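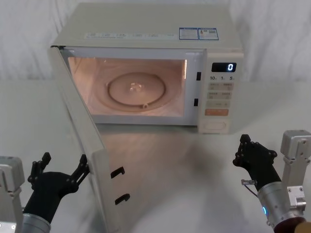
A white countertop microwave, door open.

Sureta heat pad review: a warm bed for poorly hedgehogs

I have been taking in hedgehogs (and the odd pigeon, and once a very cross young rook) for 16 years now, and in that time I must have tried every way there is of keeping a small cold animal warm. Hot water bottles leak, and they always seem to need refilling at three in the morning. Electric mats are lovely until you have a box in the car and nowhere to plug one in. So when Dalia El Sherbiny, who does the Friday rota with me, lent me her Sureta microwave pad in November, I was very happy to give it a go, and I bought one of my own before I'd given hers back!

It's a flat round thing with a hard shell and a fleece cover that pulls off for the wash. You heat it, pop the cover on, wrap it in a towel and slide it under one half of the box so the patient can shuffle away if it gets too much.
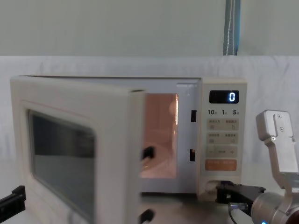 The microwave with its door wide open and the inside lit.

The first thing I liked was how long it stays gentle. Mine was still comfortably warm at breakfast after going in at bedtime, and the little female I had that week was curled up right on top of it, snoring away. The shell is tough as well. Hedgehogs will chew and dig at anything, and the Haque pad I had before ended up with a split seam and wheat all over the kennel. 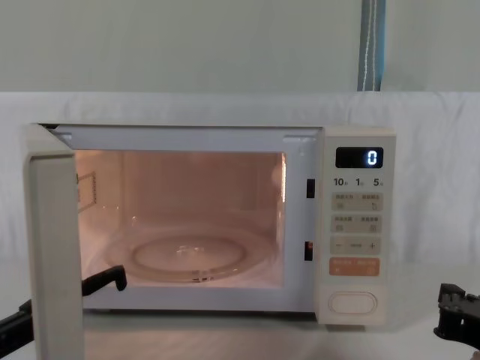 2 min read

Now for the grumbles, because there are a few. The heating times are printed on the base in tiny grey letters, and I've ended up copying them onto a card and taping it inside the cupboard. You have to let it cool right down before you heat it again, so for a busy night you really want two. And the cover takes an age to dry — I do wish they'd put a spare in the packet. You can buy one separately from Wamis, and it fits nicely, but I think it ought to come with the pad.

Veronica Stanciu, who looks after our garden birds, finds it a bit too big for her fledgling boxes. She has stayed with a smaller pad from Sondport and says it suits her better, so do measure your box first if you're mostly doing birds.
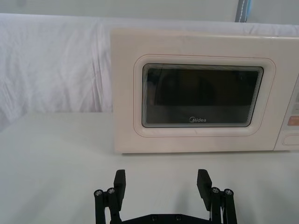

The microwave's front and its dark window.

Would I buy it again? Yes, and I have, as a present for my sister, who has only an elderly cat but feels the cold on his behalf. Do ring your local rescue before you start warming up anything you've found, though. They'd much sooner have the phone call, even late at night.

Four stars from me, and I'll put the fifth one on when they sort out the spare cover.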